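Reaction Times, Sleep Loss and the Vending Machine: A Term Project in Cognitive Health
Wafula Mugo
Department of Health Sciences, Quaye College
Submitted 2025-03-01

Background

The original plan was to study memory in people with mild sleep apnea. The ethics office at Quaye read the plan, used the word "ambitious" twice, and suggested students. Students are cheap, nearby and already tired, so the project became a study of how one short night affects simple and choice reaction time.

Earlier work tends to find that sleep loss slows people down and, more interestingly, makes them uneven. A tired person may answer quickly nine times and then drift off to another planet on the tenth. I wanted to see whether that unevenness would show up with modest sleep loss, the kind you get from a lab report and a roommate who plays bass.

Methods

Ten students from Furkwood Hall took part. Each came in twice, once after a normal night and once after 4 hours in bed. Half did the short night first. Sleep was recorded in a paper diary, which means it was recorded by people filling in a paper diary in the elevator.

The task was written in Beririx, a free testing package whose manual was last updated by someone in a hurry. Participants pressed one key for a circle and another for a square. There were 5 blocks in each session, with a short rest between them. Caffeine was banned from midnight on, and I chose to believe everyone.

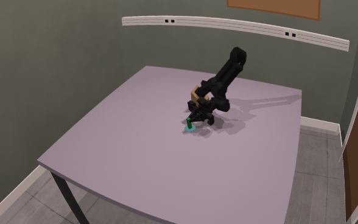 Figure 1. Simulated arm and table.

The full data set came to 2,000 trials. I threw out answers faster than a human being can manage, and kept the very slow ones, since lapses were the point.

Results

Average choice reaction time was slower after the short night, but the difference was small and I would not bet a textbook on it. The spread was another matter. Most participants had more long lapses when tired, and these piled up in the last two blocks. Simple reaction time barely moved.

One participant was faster after the short night. She also reported feeling "amazing," and slept through our debriefing.

Discussion

The pattern fits the idea that mild sleep loss hurts steady attention before it hurts speed. It also fits the idea that my task was dull. With no well-rested group doing the same blocks twice, practice effects are hard to rule out, and swapping the order only helps so much with a sample this size.

The diaries are the weakest part. The Flevden Lab lends out wrist trackers, and anyone repeating this should ask for them in October, before the seniors get there. A longer final block would also be worth trying, if the participants can be persuaded to come back.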